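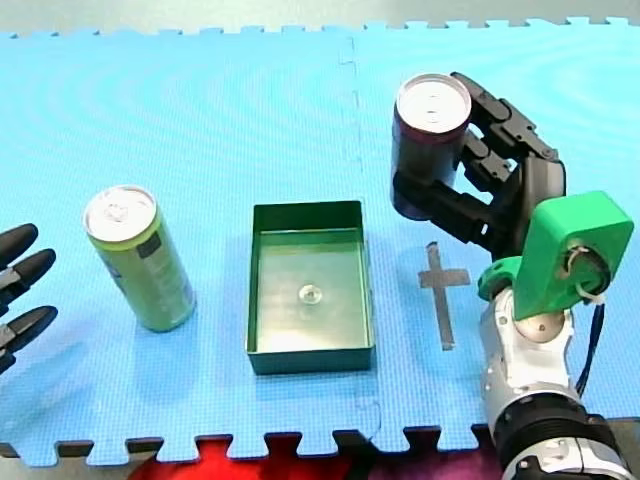 A green can on the blue foam mat.

24/12/2024

So we're finally at my sister's place in Urncombe, and the cat is under the bed. She's been there since lunch. I can see two eyes and a bit of tail, and that's as much cat as I'm going to get tonight!

Let me back up. We drove 296 miles with Endel (the cat, named after a street I used to live on) in her carrier on the back seat, and I learned a lot. I'd started practicing with her in September, ten minutes around the block, then out to the garden center in Tundstead and back, and she got pretty good at it. She'd yell until the second stop sign and then go to sleep. Great, I thought, we've cracked it.

Well. The highway is a different animal. She yelled for the first 115 miles without a break, and I mean yelled, the kind that starts low and goes up at the end like a question. My husband turned the radio up and she just matched it. What settled her in the end was a towel over the carrier, the one from her own chair that I'd been meaning to wash for weeks (so glad I didn't).

A few things I'd do again:

No breakfast, just a spoonful of wet food the night before and water at every stop.
Carrier belted in sideways so she faces the door.
Pee pads, two layers, and a spare pack where you can reach it.

And one I wouldn't: the calming spray. It was 20 dollars and it made me sneeze all the way to the state line. Endel didn't seem to notice it at all.

My sister's dog, Dixit, has been shut in the den with a chew and is taking it badly. They'll meet through the baby gate on Thursday if everyone's in a decent mood. I've put the litter box in the bathroom and her dish by the bed, and now I'm going down for pie.

Posted in: Cats, Road trips
4 comments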